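Subject: Re: [grippers] Hand-held gripper kits, anyone bought a pair?
From: Shoshana Mahmoud

Jalen Dunleavy wrote:
> We have money to spend before the end of July and I'm looking at
> hand-held gripper kits for recording kitchen tasks. Gretex quoted us
> 1,945 for a pair with the case and chargers. Trelside is cheaper but
> sells singles only. Is there anything I should check before I sign?
> Mostly bowls, cups and cutlery. Two operators, neither of them
> engineers.

Jalen,

Get the pair. We started with one and half of our task list was no use to us, as most table work needs a second hand to steady things. Trelside will sell you two singles, but ask them how they sync the clocks. When I asked, the answer was a spreadsheet.

For bowls, look at the finger pads before anything else. Our test set is three bowls in a row, one plastic, one porcelain and one stainless steel, on an ordinary table with the usual kitchen things left at the back.
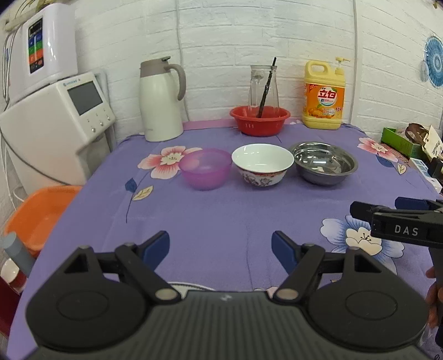
The steel one gave us the most trouble. Bare pads slid on the rim, and we lost a good part of the first 280 takes to it. Roland Kettle went through them and threw out anything with a second grab. After that we changed the pads and the numbers got a lot better. Ask Gretex if spare pads are in the 1,945 or extra.

The other thing is rim grasps. One finger goes inside the bowl and one outside, and a new operator will squeeze far too hard on thin plastic. Give each person some 20 minutes of practice that you don't keep.

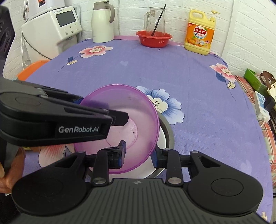 Weight matters too, more than the spec sheet suggests. Roscoe Thibodeaux can go all morning, I need a break every half hour. Try to hold one before you pay for it.

We are at 1,172 usable takes now. Support has been fine by email and slow by phone. The case is poor - one latch broke in the first month.

I can send you our checklist if you want it. Gus Begay at Iltstead has the longer version with the calibration steps.

Shoshana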